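Chapter 4
Sharing Out the Current 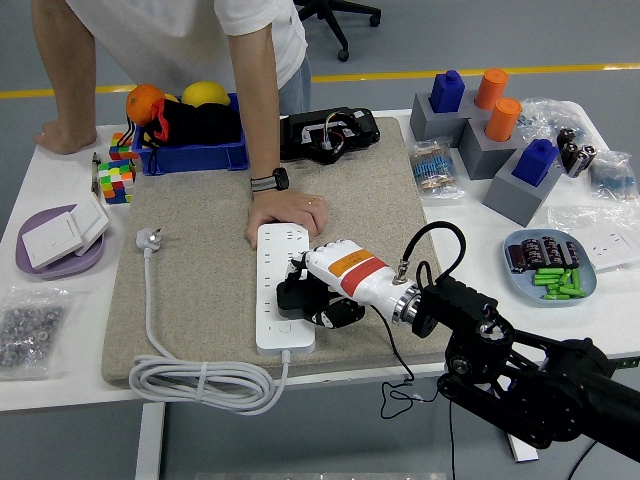
Why do the lights in an old house sometimes dim when the kettle goes on?
The kettle draws a large current, and the wires feeding that part of the house lose a little voltage as they carry it, so anything else on the same wires gets slightly less than it did a moment before.

I grew up in a house like that. My gran made tea at six in the morning and I always knew, because the landing light sagged for a second and then carried on, a bit yellower than before. I thought the house was waking up. It took me years (and one very patient physics teacher, Mrs Moodley) to find out what was going on, and I still think it's one of the nicest ways into the subject.

In Chapter 3 we treated a circuit as a single loop with one battery and one bulb. Lovely and simple, but hardly anyone lives in a single loop! Your home is full of branches. The fridge is on one, the telly is on another, and each of them gets its share of current without asking the others. We call this a parallel arrangement, and most of this chapter is about how the sharing works.

Two ideas will do most of the lifting. The first is that the currents in the branches add up, so the wire feeding them all has to carry the total. The second is that power is voltage multiplied by current. If you know a heater's power is 1000 watts and you know your mains voltage, you can work out its current on the back of an envelope, and I'd like you to get into the habit of doing exactly that.

We'll begin with small numbers. Section 4.1 uses 3 resistors and a battery, nothing more. In 4.2 we follow Lesego and Mutua as they wire up the lighting for a school play at Mandenmont, where they have 50 small lamps and a supply that can't feed all of them at once. Section 4.3 deals with fuses and breakers, and 4.4 comes back to my gran's landing.

Before you turn over, have a go at this. Write down everything you switched on this morning before you left the house, in order, and put a star by anything that makes heat. Keep the list, as we'll be needing it in 4.3.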